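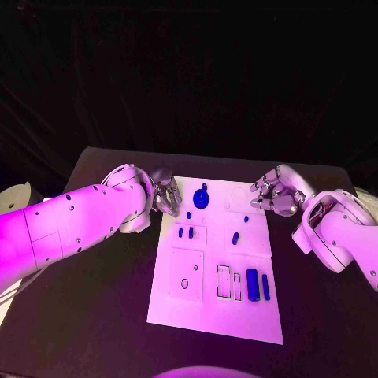
Saturday, April. Bench 2, dye fastness on the Vilteo cotton.

Started at 7 with the second half of the swatches. Leandro had already cut and hemmed them, so it was straight into the wash bath. Same recipe as the first half: soda ash fix, cold rinse, hot rinse, then the neutral soap. The only change is the soap, new bottle from Iseck. The old one ran out on the last rinse of the previous batch and I didn't want to mix.

Bath temperature held at 30 for the cold stage. Hot stage set to 87. The controller overshoots when the lid is left open during fill, so close the lid first, then turn the heater on. I have written this on the tape next to the switch.

Results so far:

Madder, alum mordant: good. Almost no color in the second rinse. Slight stain on the white strip, grade 4 by the gray scale.

Madder, iron mordant: darker than the reference card, close to brown. Fast to washing, but rubs off when wet. Need to repeat the crock test with a fresh cloth — the one I used had a fold in it and the mark is uneven.

Weld, alum: fine. Nothing to report.

Weld over indigo: patchy. The green goes blue at the hems where the cloth was doubled. Leandro thinks the weld didn't get in under the stitching and we should hem after dyeing. I agree. That means cutting new pieces for this one, the current set is not usable for the light test.

Indigo alone: still bleeding after three rinses. Chie Ogura had the same trouble with the Rurkmont cloth and put it down to leftover size in the fabric. Her fix was a longer scour before the vat. Will try a scour of 400 g of cloth overnight and dip on the next working day.

Light test: strips are mounted on card, half of each covered with foil. Blue wool reference goes in the same holder. Don't move the cards between shelves, the lamp is weaker on the lower one.

To do:
order more multifiber strip
ask Liang whether the cloth on the new roll is desized
relabel the iron jar, the ink has run
copy the crock grades into the shared sheet

Stopped at the drying stage. Swatches are on the left rack, face up, indigo on its own line so it doesn't drip on the weld.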